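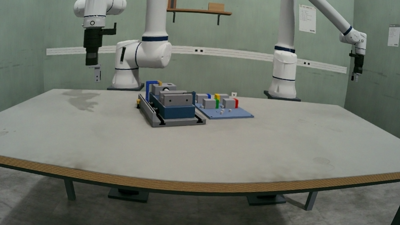 Slide 1. Can they do the chores yet?

Good evening! Start with the table — two white arms, a tray with a dark blue block on it, and a light blue plate of small parts next door. Ask the room who would be happy to do this job by hand for a whole shift. Pause for hands.

The short answer to tonight's question is "some of them, slowly". I think that's wonderful, and I want to spend the talk on why.

Slide 2. What makes a job hard

Putting a small part where it belongs sounds like nothing. You do it with your keys every evening, half asleep. A machine has to find the part, pick it up without tipping it, turn it the right way round and feel when it's gone in crooked. That last bit is the killer, and it's my favourite bit too.

At Dotelside we run the whole job in simulation first. Since September the Odar program has had 3,000 goes at one small fitting job. (Don't read out the table of results, just say it got a lot better after we slowed the last 2 centimetres right down.)

Mention Prollon here if time. They tried the same thing with folded tea towels and had a dreadful time of it. Cloth never sits the same way twice!

Slide 3. Shop floor first, kitchen later

A bench is kind to a robot. The tray stays put, the parts have their own places, and no one leaves a cereal bowl on top. Colour helps us as well — on the board there are grey blocks with red, yellow and green pieces by them, easy to tell apart when you're talking a job through.
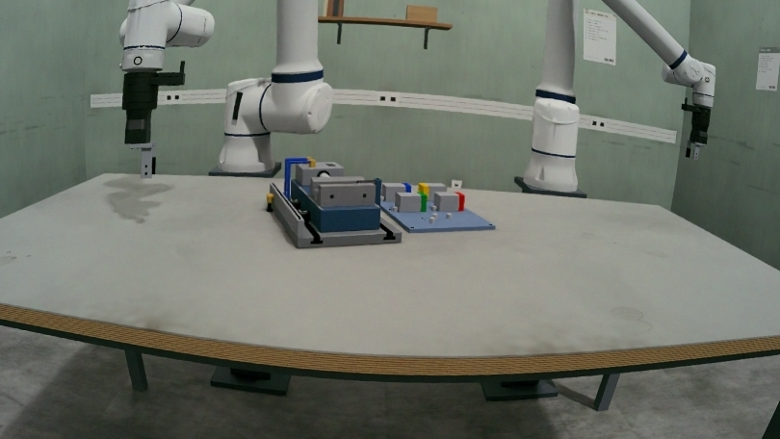 Obadia Were wrote to me after the last talk to say that a bench job done 36 times out of 40 is still a job someone has to stand and watch, and that his own kitchen drawer would finish off any robot inside a minute. Read that out, it gets a laugh, and he's right about the watching.

My reply: yes, and a year ago we'd have been thrilled with half that. Go on to the drawer question, then Li's clip of the dishwasher rack. Leave ten minutes for questions.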